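January, late, tea going cold

My right thumb is sore and I'm blaming the trigger. I did 65 takes today! That's my best so far, and I didn't feel rushed for most of it (the last stretch after lunch doesn't count, I was rushing then because I wanted to be done before dark).

So, for my own memory, how the day went. Started at nine with the usual fuss – wipe the lens, charge the thing, squeeze the fingers open and shut a bunch of times so the software knows where fully open is. I forgot that step last week and Pliltton sent back a whole morning's work with a polite note saying the width numbers were no good. Never again. I've got it on a sticky note by the kettle now.

The task this week is packing. Pick up a small thing off the table, put it in the open cardboard box, let go, back away. Sounds like nothing. The first hour I kept moving the way I'd move my own hand, which means I twist my wrist and sort of scoop, and apparently an arm hates that. The Nornden guide says to come in level, stop, close, lift straight up, and only then travel. "Demonstrate as though the robot has to copy you, because it does." I rolled my eyes at that line when I first read it, and today I caught myself muttering it.

I worked on the checkered cloth again. I asked whether I should swap it for something plain and they said no, leave it, real homes have tablecloths. Fine by me, I like it, and it makes the evening less bleak when I eat at the other end of the table. 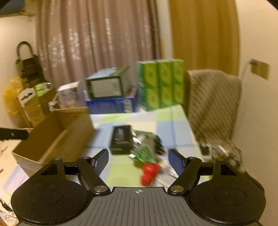

Fingers open, before a pick. The red lumpy thing was my enemy all day.

The red thing! It has those rounded lumps, and if the blue pads close on one lump it just rolls off to the side. I must have chased it halfway across the cloth. What worked in the end was going in from a bit further over and closing slowly, so both pads settled before I lifted. I kept two of the bad tries in the upload, marked as failures, because the guide says they want some of those too. The green circuit board was easier than I feared, but I'm always nervous about the wires on it. I go for the edge of the board and leave the wires well alone.

The clear plastic packaging is a pain in a different way. It crackles, it shifts, and I'm never sure I've got one layer or the whole heap. I've decided to save it for tomorrow when I'm fresh. Or when I'm braver.

Took a proper break at three – 15 minutes, sat on the floor with my back against the wall and ate crackers. I kept pinching the air with my fingers. I reached for my mug and came in level, stopped, closed, lifted straight up. I think this job is getting into me.

The Văn people put up a clip this afternoon of their arm running on the last batch, the cup one from before the holidays. I watched it over and over. It does a tiny pause right above the cup, and I do that pause! I've always done it, I think it's me checking. Seeing a machine hesitate the way I do was odd, and a little sweet, and now I'm wondering what other habits I'm passing along. Do I want a robot that sighs before it closes a box?

The target for the packing set is 2,000 takes between all of us, and the count on the Cluken page is creeping up nicely. I'd love to get my name a bit higher on it before the month is out, silly as that is.

Things for tomorrow: charge the spare battery tonight, move the lamp closer, try my left hand for a few so the right one gets a rest. And start with the plastic, first thing, before I can talk myself out of it.

Thumb is in a bag of frozen peas now, so this is as much as I'm writing. Bed.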